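The reunion show, minus the reunion

I have now paid 79 dollars to see a band that broke up before I could drive, and I have some questions.

The band is Komovetti. If you grew up where I did you either had their second record or you had a cousin who wouldn't stop playing it. Ivan Ostapchuk sang, Perla Trujillo played guitar and wrote most of what was worth keeping, and then they stopped speaking to each other in a way that made everyone in town pick a side. So when the posters went up in December saying the "original lineup" would play the Darkis, I did what everybody else did. I bought a ticket and started looking for the catch.

The catch was on the ticket page, in the gray type under the seating chart. "Lineup subject to change." Fine, every show says that. But the poster said original lineup in letters you could read from a bus, and the words "subject to change" were the size of an ingredient list.

Perla wasn't there. I'll save you the suspense, which the promoter did not do for us. No announcement at the door, no sign at the box office, nothing on the venue's page that afternoon. The lights went down, four people walked out, and one of them was a guy I'd never seen before holding the guitar. A woman behind me said "who's that" and it went down the row like a sneeze.

He was Orest Lytvynenko, I found out later, and he was good. I want to be fair to him. He had every part down, including the odd little tuning thing in "Jovside" that I have heard plenty of cover bands mangle. But he played like a man who had been told not to add anything, and Perla's whole deal was that she added things. The record has mistakes in it that I know better than the melody. He fixed them all.

Ivan still has most of his voice. The high part in the chorus of "Kravchuk" went to the backing singer, Khrystyna Horobets, and then it kept going to her, and by the middle of the set I was wondering why her name wasn't on the poster. She got the biggest cheer of the night and she got it for a song she was probably in grade school for. If somebody wants to put out a record of her singing this stuff alone I'll buy it, and I don't say that about many things.

Now the part I've been arguing about with people since. My friend Rūta Sepp stood next to me and had a wonderful time. Her position is that the songs are the songs. She says nobody goes to the symphony and complains that Brahms didn't show up. I said Brahms wasn't on the poster as "original lineup." She said I was being difficult and went to get a T-shirt, and the T-shirt, I would like it noted, had a drawing of all four original members on it. Perla included, with the hat.

That's what bothers me. I don't think anyone owes me a reunion. Bands fall out, people get sick or get real jobs, and I have no idea why she wasn't up there - it may be none of my business. What I do know is that the room holds 300 people and it was full, and I'd bet good money 200 of those tickets were sold on the strength of two names standing on the same stage. If one of the two isn't coming, say so. Put it on the website. Offer refunds and see how many of us take them. I might even have stayed.

I did write to the promoter. I got back a very cheerful paragraph saying that Komovetti "is a living, evolving project" and thanking me for my passion. I don't recall asking about my passion. I asked when they knew.

And since a few of you will say I'm just sore about getting old, sure, some of that too. I sat down for two songs. The sound in the Darkis is the same as it ever was, meaning the bass comes at you out of the back wall and the vocals come out of a shoe box. They've redone the bar and left the speakers alone, so at least I know where the money from drinks goes. The opening act played too long and I couldn't make out their name when they said it, all three times.

The encore was "Slow Ferry" and I'll admit it got me. Ivan did the first verse without the band, and for a minute or so the phones went down and people sang it the way you sing something in a kitchen. Then the full lights came up, and a voice on the PA reminded us there was still merch in the lobby.

They've announced more dates. The new poster still says original lineup. I looked for the gray type and it's there, a little smaller if anything. Rūta is going again and wants me to come with her, and I told her I'd think about it once somebody answers my email.

Posted 02/08/2018 in Shows, Complaints

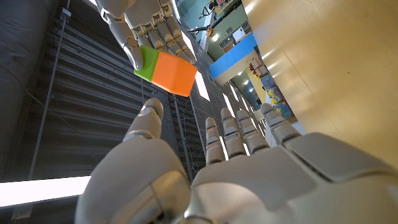 Open hand, and another one with a small cube.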